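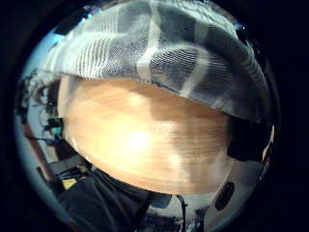

White haze on a finished wood table, how far do I take it?

Posted in Home & Furniture > Finishes and Repair
447 views, 3 replies

tablefinish_28

I bought a used dining table in April and I'm trying to work out what finish is on it before I do anything I can't undo. The seller didn't know. The tag on the underside says Halier and nothing else, no model and no wood type. I looked the name up and only found other people selling the same kind of table.

The top is smooth and has a low shine. There is a cloudy white area a little bigger than a dinner plate where the previous owner kept a slow cooker. It doesn't feel rough. Water beads up on the rest of the table but on the cloudy part it spreads out a little. There are also two thin rings near one end, and a dark spot next to one of the rings that looks different from the haze, more like ink.

What I have tried so far:

Dish soap and warm water, dried right away. No change.

Mayonnaise left on for an hour, because my mother swears by it. The haze got a little lighter and then came back by the next morning.

A paste called Vumo that the hardware store had near the register. It made the area shinier but the white is still under it. The label says to repeat up to 8 times. I stopped after two.

My questions are whether the haze is in the finish or in the wood, whether heat is safe to try, and whether the dark spot can come out without sanding. I'd rather not refinish the whole top. I don't have a garage, and the apartment has one window that opens all the way. I do have a hair dryer, an iron, and mineral spirits.

Edited to add: the legs are a different color from the top and I don't care about them.

Simon_Street_Woodshop
Member, 17 accepted replies

White means the moisture is in the finish. Dark means it went through the finish and got into the wood. You have one of each, so treat them as two jobs.

Find out what the finish is first. Pick a place on the underside of the top, near the edge, where the finish wraps around. Put a few drops of denatured alcohol on a cotton swab and hold it there for a minute. If it gets sticky, you have shellac or something close to it. If nothing happens, try a drop of lacquer thinner in a different place. If that softens it, it is lacquer. If neither one does anything, it is probably polyurethane or a factory catalyzed finish. Open the window for the lacquer thinner and keep it away from the stove.

Before you do any of this, take the Vumo off. Most of those pastes have wax or silicone in them and they will get in the way of everything else. Mineral spirits on a rag, wipe in one direction, turn the rag over often, and then let it sit overnight. You may find the haze looks worse afterward. It isn't worse, you only took the shine off.

For the haze, start with the hair dryer on low. Keep it moving, six inches or so from the surface. If the finish gets too hot to rest your hand on, stop and let it cool. Give it ten minutes, take a break, and do ten more. On lacquer this often does the whole job. On shellac, be more careful, because it softens at a fairly low temperature.

The iron also works but I would save it for second. Empty all the water out of it. Lay a clean cotton cloth over the spot, folded once, no prints and no buttons. Lowest setting, no steam, a few seconds at a time, and lift the cloth to look every time. If the cloth sticks at all, quit.

If the heat moves it partway and then stalls, rub what is left with 0000 steel wool and a little mineral oil, going with the grain, very light pressure. This changes the sheen, so you may have to go over the whole top to make it match. Wipe off all the oil when you finish.

The dark spot is harder. If it is an iron and water stain, oxalic acid will lift it, but the acid has to reach bare wood, so the finish over that spot has to come off. If the top is veneer you also have very little thickness to work with. Look at the end of the board. If the grain lines on top don't continue down over the edge, assume it's veneer and don't sand it. I would leave the spot alone and put a bowl on it.

ilby_renter

I had the same thing on a desk and used the iron. Worked fine. Took maybe five minutes. Never did find out what the finish was.

Don't use toothpaste, it scratched mine.

quietcorner

I'd add a couple of things to the first reply, which I mostly agree with.

If the alcohol and the lacquer thinner both do nothing, go slower with the heat. On a polyurethane top the haze can be the finish letting go of the wood underneath, and heat won't stick it back down. You can check with a flashlight held low to the side. If the pale area has a hard border and looks like it has air under it, it's lifting, and the only real repair is to strip that top and put new finish on. If the border is soft and fades out gradually, it's more likely moisture and worth working on.

Time helps too. I had a ring from a hot casserole that was mostly gone after three weeks of leaving it uncovered in a dry room. I ran a dehumidifier in there for other reasons and that may have had something to do with it. Take the tablecloth off if you use one, especially a vinyl one, and leave the top bare while you are waiting.

On the dark spot, try a plain white eraser before you decide it's a water stain. You said it looks like ink and it might be ink sitting on top. If the eraser picks up color, keep going with the eraser. If it stays clean, then it's under the finish and the advice above applies.

For afterward, use cork or felt under anything hot, and not the thin kind. A slow cooker puts out low heat for hours, and that gets through a folded dish towel. I keep mine on a wire cooling rack with a cork pad under it.

tablefinish_28

Thanks. The alcohol did nothing underneath, but the lacquer thinner made it tacky right away, so lacquer. Cleaned off the Vumo last night. The eraser came away gray, so I'm still working on the spot with that. I'll do the hair dryer once the top has had another night to dry.

Replies to this thread are closed after 28 days without a new post.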